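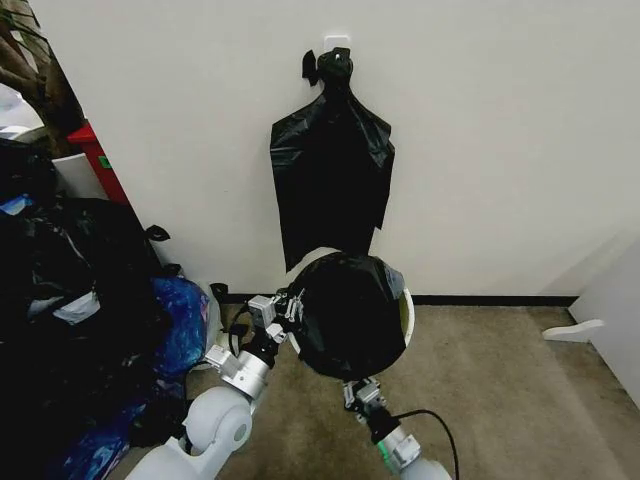
Grerketti Felta Practice Baseball

Product code: Felta 5
Use: batting practice, pitching machines, fielding drills
Sold in: single, box of 5, bucket of 100

The Felta is a full-size practice baseball for clubs and schools that get through a lot of balls in a season. It has a cork and rubber centre, a wool-blend winding and a synthetic leather cover. The seams are raised slightly less than on our match ball, the Talebi, so that it feeds cleanly through two-wheel pitching machines.

Weight and circumference fall within the usual adult range. Each batch is checked for roundness before packing. Balls that fail are sold separately as seconds and do not go into the bucket. 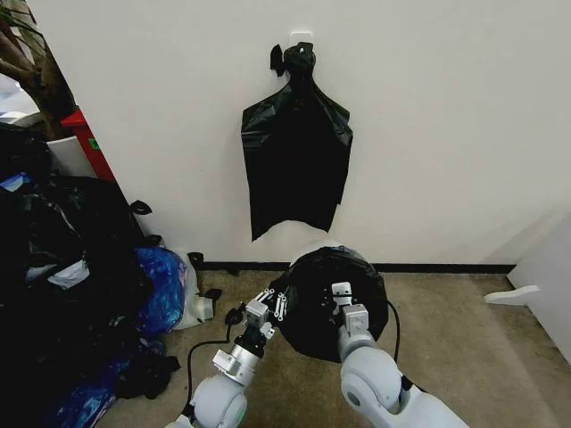
The cover resists scuffing on artificial turf and on hard infields. It will take up water if left out overnight, and a waterlogged ball should be dried slowly at room temperature — never on a radiator. Expect the ball to soften with repeated machine use. In our trial at the Dradgate indoor nets, one bucket was fed through the machines for 3,115 pitches, after which 2 balls had split seams and were withdrawn. The remainder were still fit for soft toss and fielding work.

The Felta is not approved for league fixtures. Clubs wanting one ball for both training and matches should order the Talebi, which has a full-grain cover and a higher seam.

Buckets come with a padded lid that doubles as a seat. Replacement lids and handles are stocked separately. Orders placed before noon leave the warehouse the same working day. The colour of the stitching changes from red to dark blue in September; the construction stays the same.

Customer comments

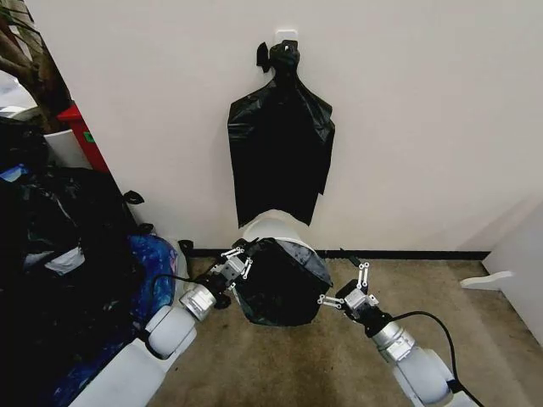

Dradgate sent word that the lower seam suits their machines, but that their pitchers find it harder to grip for breaking balls and have kept a box of Talebis for bullpen sessions. They also asked for a smaller bucket for junior squads. None is planned at present, though boxes of 5 can be ordered in any quantity.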